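검은 옷 물 빠짐 줄이는 세탁법, 제가 정착한 방법 정리해요

옷장의 절반이 검은색인 사람입니다. 예전엔 검은 티셔츠를 한 철 입으면 꼭 회색도 갈색도 아닌 애매한 색이 되더라고요. 그래서 매번 새로 샀는데, 작년 5월에 아끼던 Himis 셔츠까지 허옇게 떠버린 걸 보고 마음을 고쳐먹었어요. 그 뒤로 이것저것 해보고 지금까지 계속 쓰는 방법만 적어볼게요.

준비물은 별거 없습니다. 중성세제, 세탁망, 큰 대야, 그리고 흰 면 수건 하나. 저는 Cleto 액체 세제를 쓰는데 중성이기만 하면 다른 것도 괜찮아요. 가루 세제는 찬물에 덜 녹으면 검은 천에 하얀 자국이 남아서 저는 끊었습니다.

1. 물 빠짐 테스트부터
처음 빠는 옷이라면 안쪽 시접에 물을 조금 묻히고 흰 수건으로 꾹 눌러보세요. 수건에 색이 묻어나면 무조건 단독 세탁이에요. 저는 이걸 귀찮다고 건너뛰었다가 베갯잇을 회색으로 만든 적이 있습니다(아직도 쓰고 있어요, 아까워서...).

2. 색깔별로 나누기
빨래를 침대 위에 다 쏟아놓고 검정, 짙은 남색, 나머지로 나눕니다. 검정이랑 남색은 같이 돌려도 되는데 새로 산 청바지는 따로 빼세요. 수건도 빼고요! 보풀이 검은 옷에 전부 옮겨붙어요.

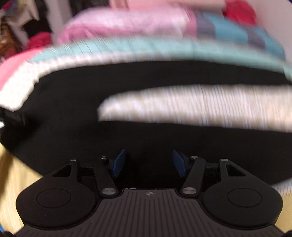

검은 옷에 식초를 넣으면 색이 고정되나요?
이미 염색된 옷의 색을 식초가 잡아주지는 못해요. 헹굼 때 조금 넣으면 남은 세제가 빠지는 데 도움이 되는 정도라서, 저는 세제를 많이 넣었다 싶은 날에만 씁니다.

3. 뒤집어서 세탁망에
단추와 지퍼를 잠그고 뒤집어요. 겉면끼리 비벼지면서 색이 뜨는 거라 이것만 해도 차이가 꽤 납니다. 세탁망은 반만 채우는 게 좋아요. 꽉꽉 채우면 세제가 안쪽까지 안 들어가더라고요.

4. 찬물, 짧게
울 코스나 섬세 코스에 찬물로 맞추고, 본세탁은 9분으로 끝냅니다. 땀을 많이 흘린 날은 목둘레에만 세제를 살짝 발라두었다가 돌리면 돼요. 탈수는 제일 약하게. 온라인 세탁 모임에서 알게 된 Carol Penrose 님은 손세탁만 고집하시는데, 저는 그렇게까지는 못 하겠어요 ㅎㅎ

손세탁을 하신다면 대야에 찬물을 받고 세제를 먼저 풀어준 다음 옷을 넣으세요. 주무르지 말고 꾹꾹 눌러만 주시고, 담가두는 시간은 6분을 넘기지 않습니다. 오래 담가두면 물이 시커메져요.

5. 그늘에서 말리기
햇빛이 은근히 무섭습니다. 뒤집은 그대로 바람 통하는 그늘에 널어주세요. 니트나 잘 늘어나는 옷은 옷걸이 말고 건조대에 눕혀서요. 건조기는 저는 검은 옷에는 안 써요. 급할 땐 선풍기를 틀어놓는데 얇은 티셔츠는 대략 47분이면 입을 만해집니다.

6. 개기 전에 보풀 점검
마른 옷은 평평한 데 펼쳐놓고 돌돌이로 한 방향으로만 밀어줍니다. 저는 이불 위에서 하는 편인데, 이불에 먼지가 있으면 도로 묻으니까 한 번 털고 시작하세요. 어깨, 팔꿈치 쪽이 희끗해졌는지도 이때 같이 봐요.
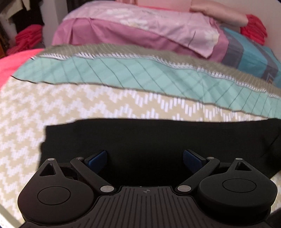

침대 위에 펼쳐둔 검은 천

이미 색이 빠진 옷은 세탁법만 바꾼다고 돌아오지 않아요. 면이라면 가정용 염색약으로 살려볼 수 있는데, 폴리에스터가 많이 섞인 건 얼룩덜룩해지기 쉬우니 라벨을 꼭 먼저 보세요. 염색은 저도 아직 연습 중이라 잘되면 따로 글 올릴게요. 혹시 검은 데님 관리 잘하시는 분 계시면 댓글로 좀 알려주세요, 무릎 색 빠지는 건 아직 해결을 못 했습니다.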